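Visit report: Salminen furnished rooms, open day
2026-07-29

Salminen opened its furnished work rooms to visitors for an afternoon, and I went to look at fittings for the Takness office. Our list was short: desks, under-desk storage, wall storage, flooring, and air handling for rooms that get used with the door shut.

The room that matched our brief has a light wooden herringbone floor and white walls. The door is white with a silver lever handle and closes flush enough for our purposes. A tall white air purifier stands on the floor and there is a padded seat cushion in the same white. 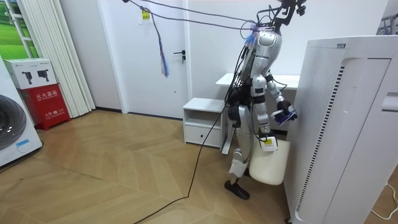
Flooring was the first item on my sheet. The Zondlow office went with carpet tile and regretted it under casters, so a hard floor is preferred. I asked about refinishing and was told that single blocks can be lifted and replaced. Salminen's quote for a room of this type, floor excluded, is $2,223. Delivery takes up to two weeks from the order, and assembly is charged separately.

Storage is a tall white perforated panel with an even grid of holes, standing on the far side of the desk from the wall. I would want to see it loaded before ordering. Hooks are sold by Holtus and are not in the quote. 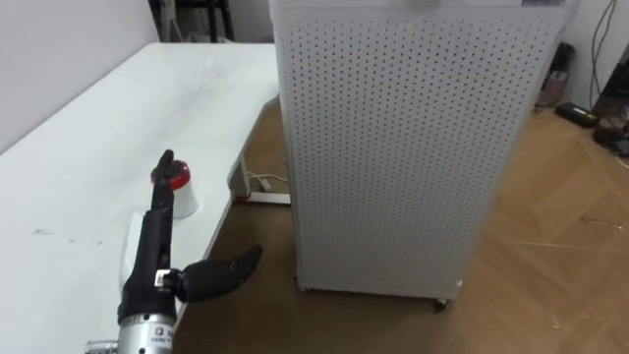 Reading time: 2 min

The desk is a white standing model with rounded corners and a shallow concave curve in the front edge. The curve brings the user slightly closer to the work surface - useful for writing, less so for anything clamped to the edge. The top shows faint smudges and small gray marks. White tops will do this, and the cleaning schedule at Takness should allow for it.

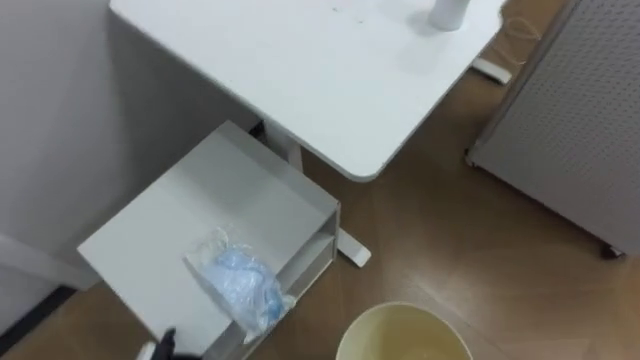
The support is two white metal legs on flat horizontal feet. Foot length matters to us. Our older desks have feet that stop a cabinet from going under the top, and we lose floor area as a result. At Salminen a low white cabinet sits under one end of the desk, against the wall, with one desk foot running behind it and out past the side. It has an open shelf, one drawer and a small black knob.
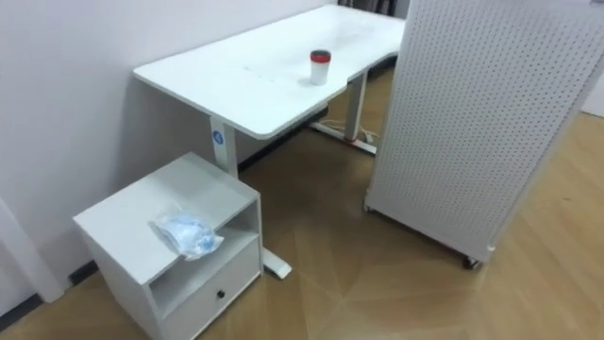

Cable management is the weak point. A thin white cable lies in a tangle near the base of the far leg, and the quote has no line for a tray or clips. I have asked for a price on both.

Still open: load rating of the perforated panel, noise level of the purifier at its middle setting, and whether the cabinet can be ordered with a lock. Salminen will reply by email. The Zondlow measurements from May can be reused for the floor plan, with the door swing checked again on site.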